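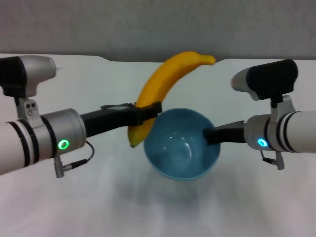
Fruit bowls back on the tables at Nzioka Street hall

If you've wandered through the Nzioka Street Community Hall lately on your way to choir, or tai chi, or the Saturday-style soup lunch that somehow ends up being held on every other day as well, you may have noticed a bit more colour about the place. The fruit bowls are back, and judging by the number of banana skins going into the green bin, they have been missed.

Regulars with long memories will recall that the hall used to keep a bowl of fruit by the urn, a big old crockery thing with a chip in it that held mostly mandarins in winter and whatever somebody's tree had dropped in summer. It went quietly out of use during the kitchen renovation and never found its way home again. This time there is a bowl for each of the main tables, and anyone who comes through the door is welcome to help themselves, whether they're booked in for a class or only sheltering from the rain.

The idea came from Faith Mugo, who runs the after-school homework club and had grown tired of watching children arrive at half past three with nothing in their stomachs but a bag of chips. She put in for a neighbourhood grant through the Vidby Fund last December, asking for enough to cover fruit for two school terms, and was delighted (her word, and she used it more than once) to hear in the new year that $2,000 had been approved.

"I asked the kids what they'd eat if it was just sitting there," she said. "Bananas won by a mile. Then grapes, but grapes go everywhere, and I'm the one with the broom. So bananas it is, and apples, and pears when they're nice."

Most of the fruit comes from Mohandas Lobo's greengrocery on Gastano Parade, a short stroll up the hill, and he has been setting aside a box for the hall each delivery morning at a very neighbourly price. Mr Lobo has strong views about bananas and was happy to share them at some length while serving three customers and answering the phone. They should go into the bowl bright yellow, he says, with the tips only just past green, and they should never be put in the fridge at the hall, however kind the intention. He would also like people to take one banana from the bunch by snapping it at the stem and not by tugging at the middle, which bruises its neighbours.

"People blame the shop when they get a brown one," he said. "Half the time it's been squeezed by four people who then took an apple!"

He has a soft spot for the hall, having held his daughter's engagement party there, and says that the box will keep coming for as long as it's wanted. In the first month it held 200 pieces of fruit all up, and Ms Mugo reports that only a handful of very spotty bananas were left at the end. Those went home with the playgroup mums and came back two days later as a banana loaf, so it would be hard to call them wasted.

The hall still has room for a few more bowls, particularly for the small meeting room at the back and the table outside the library corner. Medium-sized ones are best, wide enough for a bunch to sit comfortably and light enough for a seven-year-old to carry to the sink. Plastic or enamel is preferred over glass, for reasons that will be obvious to anybody who has ever attended the under-fives dance class. Any colour will do. If you have one at the back of a cupboard, you can leave it at the front desk with a note saying what it's for.

There is a small roster for washing the bowls and topping them up, pinned beside the kitchen door, and it could do with another name or two for the mornings. It takes ten minutes, and you're welcome to a cup of tea afterwards. Fruit from home gardens is also very gratefully received, provided it has been rinsed and isn't a lemon. There are plenty of lemons.

The homework club will be putting on a fruit salad afternoon at the end of term, with the children doing the chopping under close supervision, and families and neighbours are invited to come along from 4 pm. Last year's end-of-term afternoon drew 50 people and ran out of chairs, so if you own a folding one, please bring it with you. Bring your own spoon as well if you remember. Passionfruit has been promised by a reader in Zarnell Court whose vine has gone quite mad this season, and there will be yoghurt and a plain option for those who don't care for it.

To offer a bowl, or to put your name on the washing roster, speak to Faith Mugo at the hall any school day after 2 pm.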